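문의 제목: 공유기 바꾼 뒤로 443 포트만 자꾸 끊겨요 (Vandico 메일 동기화)
상태: 처리 중

안녕하세요, 지난번에 답변 주신 Gerasimos Mitsotakis-Vlachou 님께 이어서 씁니다. 4월에 Tevach 공유기로 바꾸고 나서부터 Vandico 동기화가 툭툭 끊기는데요, 웹서핑은 멀쩡하고 메일만 그래요. 오류 창에는 "서버 응답 없음(443)"이라고만 뜨고 끝입니다ㅠㅠ

알려주신 대로 공유기 펌웨어부터 올렸어요. 재부팅하고 오전 7시쯤 다시 붙여 봤더니 한동안은 잘 되더라고요. 오, 됐다! 싶었는데 점심 먹고 오니까 또 빨간 느낌표가...

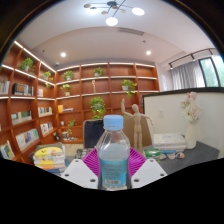 그래서 다음으로 대기 시간 값을 만졌습니다. 설정 > 고급 > 연결 유지에 들어가면 기본이 짧게 잡혀 있던데, 도움말에 최대 600초까지 된다고 해서 그냥 끝까지 올렸어요(이거 막 올려도 되는 건가요?). 끊기는 횟수는 확실히 줄었는데 첨부 파일이 큰 메일은 여전히 중간에 멈춰요. 보안 프로그램 Kumsa도 꺼 봤고, 껐을 때랑 켰을 때랑 차이는 못 느꼈습니다.

혹시 몰라서 노트북을 서재 책상으로 들고 가서 랜선으로도 해 봤어요. 유선으로는 세 번 연속 동기화 성공! 그러니까 무선 쪽이 의심스럽긴 한데, 같은 무선에 물린 휴대폰에서는 Vandico가 잘 돼서 또 헷갈리네요.

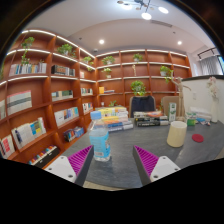

서재 책상 쪽, 뒤로 책장

참, 공유기 관리 화면에 Fodonby라는 트래픽 관리 기능이 켜져 있던데 제가 켠 기억은 없거든요. 기본값인지, 꺼도 다른 데 문제가 없는지 궁금합니다. 오늘 저녁에 이거 끄고 대기 시간도 원래대로 돌린 다음에 큰 첨부 하나 받아 보려고요. 로그는 동기화 창에서 내보내기 눌러서 저장해 뒀는데 어느 구간을 보내 드리면 될까요? 전체는 너무 길어서요.

추가(오후 9시): Fodonby 끄고 첨부 메일 받았습니다. 이번엔 끝까지 내려왔어요! 그래도 하룻밤은 켜 두고 지켜볼 테니 티켓은 아직 닫지 말아 주세요.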